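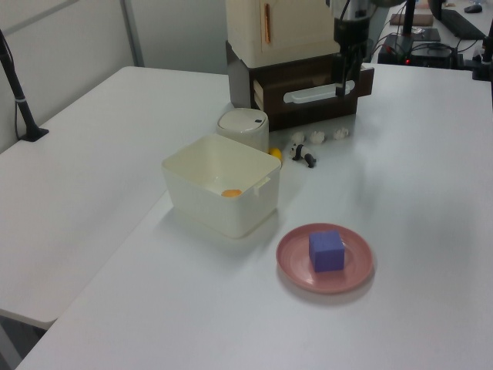 Chapter 5
Where Things Go: Sorting, Putting Away, and the Trouble with "Tidy"

Most books on the playroom treat tidying as something children learn by being told where things belong. You will meet that claim in teacher guides, in toy catalogs, and on the laminated posters that come free with storage units. We are not convinced. Before you accept it, look again at the tabletop that opens this chapter and try to say where each thing belongs.

The purple cube is on a pink plate. Is it in the right place? If the cube is a building block, no. If it is standing in for a slice of cake, it could hardly be anywhere better. The small orange object at the bottom of the open box raises the same problem from the other side. It looks something like toy food, and there is a plate a short reach away, so an adult might move it there without a second thought. A child who has decided that the box is a pantry would be right to object.

The panda lies on its side. Many adults will stand a toy animal up before they do anything else, and will count that as tidying. It may be. It may also be waking an animal that somebody has just put to bed.

5.1 What we mean by a place

A place, in this book, is a spot that at least two people would agree on without talking it over first. That is a stricter test than it sounds. Plates go in the cabinet: most people in a house would agree. Small white flower shapes go ... where? With the plates, as decoration? With the animals, as a garden? In a bin marked "misc."? When you can't answer, the child can't either, and what looks like carelessness may be a perfectly sensible response to a bad system.

Bhupendra Singhal, who ran the playroom at Taltholm for many years, used to ask new staff to put away one shelf of mixed toys alone, then to write down where each piece had gone. He kept the sheets. The staff disagreed with one another far more often than they expected, and they disagreed most over exactly the pieces they later scolded children for misplacing. We would like to see this done with a larger group before leaning on it too hard, but anyone can repeat it in an afternoon.

5.2 The container problem

Storage is sold as the cure for mess. The Filedside playroom bought 8 matching tubs one June and was pleased with them for a short while. By the end of the summer every tub held a bit of everything. The tubs were fine. No one had settled what went in which, and a container without a rule is only a smaller floor.

Open containers and closed ones also behave differently, and the books tend to skip this. An open box lets you check the contents by leaning over. It also accepts whatever is dropped in, right or wrong. A toy cabinet with a handle asks for an extra step, which slows down putting away and slows down getting out. Some teachers prize closed storage because the room looks calmer with the doors shut. Looks calmer to whom? Kusum Chauhan, who taught the youngest group at Filedside, noticed that toys kept behind doors were simply played with less. She took the doors off one unit and left them on another for a term. Her notes are short and the rooms were not well matched, so treat the result as a hint and no more.

Lids bring their own confusion. A small white cylinder with a domed top might be read as a trash bin by one person and as a storage jar by the next. Where toys are concerned, the difference matters: one reading says "throw away" and the other says "keep safe." If a child puts a favorite piece in there, you should ask before you decide what it means.

5.3 Sorting by what?

The usual advice is to sort by kind: food with food, animals with animals, dishes with dishes. It works well enough for a catalog. In use, children often sort by story instead. A plate, a block and a panda may stay together for days because they belong to the same game – and splitting them among three bins at cleanup ends the game.

Color sorting has its supporters too. It is quick to teach and easy to check, and we suspect that is most of its appeal. A room sorted by color gives you a tub of yellow things, and there is very little anyone wants to do with a tub of yellow things.

Ashok Khurana has argued for a halfway rule: sort by kind at the end of the week and by story at the end of the day. We have seen it go well with small groups and badly with large ones. The chapter returns to it in section 5.6.

5.4 Before you read on

Try the following with a partner. Keep your notes, as you will need them for the exercises at the end of the chapter.

1. List the objects on the opening tabletop that you could put away without asking anyone. Have your partner do the same separately. Compare.

2. Choose one object you disagreed about. Write a rule that would settle it in ten words or fewer. Now find a toy at home that breaks your rule.

3. Decide whether the cube should stay on the plate. Give your reason, then give the best reason you can for the opposite choice.

4. Visit a room where children play and look at the labels on the storage. Check whether the contents match them, and ask a child what the labels say.

Key terms for this chapter: place, open storage, closed storage, sorting by kind, sorting by story, reset.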